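Equipment Planning Group, minutes of the April meeting

Present: Elba Lucero (chair), Mirta Figueroa (minutes), bench team, one person from Accounts who asked not to be named and has been obliged.

1. Last minutes
Agreed, after the word "urgent" was taken out of item 4. It had been in there since the autumn.

2. Hand-held grippers
The bench team want a second Ekinis pair, plus spare fingers and marker cubes. Ekinis have quoted 1803 for the pair. Irholm have quoted 1037 for something they call "broadly equivalent", and have twice failed to say what broadly means. Elba said she had been broadly equivalent to a budget holder for years and it had not saved any money.

Mirta put the current kit into the record, so that Accounts would stop calling them "the tongs".

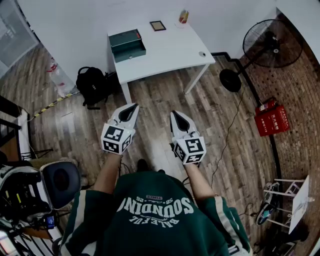
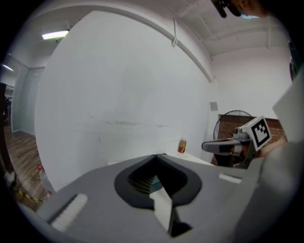
Accounts asked whether one pair could be shared between both Thursday sessions. The bench team said yes, in the way that a toothbrush can be shared.
Agreed: buy the Ekinis pair. Spare fingers to go on the same order, as Ekinis charge 80 for delivery whatever is in the box.

3. Arm for the Iria project
Zapata's quote has expired again. Elba to ask for a new one and, this time, to open it.

4. Storage
A lockable cupboard was proposed. Everyone was in favour until the question of who would keep the key. Carried over.

5. Any other business
Biscuits do not count as equipment. Accounts were firm.

Actions
Mirta: Ekinis order, with delivery address spelt correctly.
Elba: Zapata.
Bench team: list of spare parts, in a spreadsheet, with numbers in it.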